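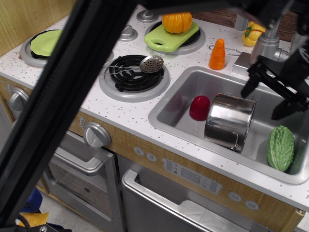
Pre-run checklist, play kitchen station – Wekholm bench
Filled in by Rogério Meireles, 31st October

1. Arm clears the faucet on the way into the sink – OK
I jog it in at low speed first, every time. The faucet is the one thing back there I really don't want to hit! Passed with room to spare today.

2. Sink contents match the task sheet – OK
Pot on its side, red one, bitter melon. The melon is my favorite test because of those ridges. Markudo's grasp planner still treats it like a smooth cucumber, and then everybody wonders why it slips.

3. Burners loaded – OK
Skimmer across the middle burner, pumpkin on the cutting board, plate on the left one. The skimmer handle is so thin that I'd call it the hardest pick on the counter (I'd love to be proven wrong).

4. Carrot upright – OK, with a grumble
Point up, behind the sink. Please don't lay it down to make life easier for the arm.

5. Emergency stop – OK
Pressed it 3 times, arm dropped out of drive each time.

6. Frame bolts – RECHECK
One took a quarter turn. Ticket 3714 is open, and I'd like a second pair of hands on it before the long run.

7. Cables off the floor – FAIL
There's still a black one down by the base of the frame. Clip it up, please.

So can it do the dishes yet? Well, last week at Pusbridge we got 11 clean pot pickups in a row and I was grinning like a kid, and then it spent 375 seconds fussing over the skimmer. I'd trust it to empty a toy sink while I stand next to it. My own sink at home, with glasses in it – no, not this year.

Next check after item 7 is fixed. Initial it when you've done it.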